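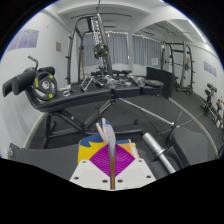 A reader wrote in to say the bench hits the floor with a thump every time the back pad comes down, and could I please put the slow way of doing it in the guide. Fair enough, so I rewrote this section.

Section 4: Setting the back pad on the Skallura bench

I've put this bench together more times than I'd like to admit, and the back pad is where most people get grumpy. Take your time with it.

1. Stand behind the bench with one hand flat under the pad. Keep that hand there until step 4.
2. Pull the spring pin straight out. If it sticks, lift the pad a little and try again (it's nearly always the weight of the pad pinching it).
3. Move the pad to the slot you want. I like the second one up for presses.
4. Let the pin go and wiggle the pad up and down. You want to hear a click before you take your hand away.
5. Sit down gently the first time, and then lean back.

Note: the older Famov pin is 15 mm shorter and will fit the hole, but it doesn't reach the far plate. Please don't use it. The right one is part 263 on the parts list.

Caution: fingers go under the pad, never between the pad and the ladder bracket. I did it once and I still remember it!

Wiping down and settling in

Do this after your first workout and then whenever the pad feels tacky. A soft cloth and mild soap are plenty - skip anything with bleach, it makes the cover go stiff and then it cracks along the seams.
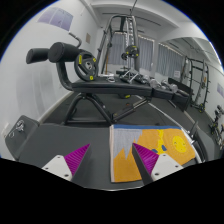
Do I have to tighten the bolts again after the first week? Give all of them a quarter turn with the long wrench, starting with the two at the hinge, and then leave them alone until May or so.

6. Wipe along the seams first, then the flat part.
7. Dry it with a second cloth before you fold the bench up.
8. Put one drop of oil on the spring pin and work it in and out a few times.

If the pin still drags after that, go back to Section 3 and check that the bracket is on the right way around. Mine wasn't.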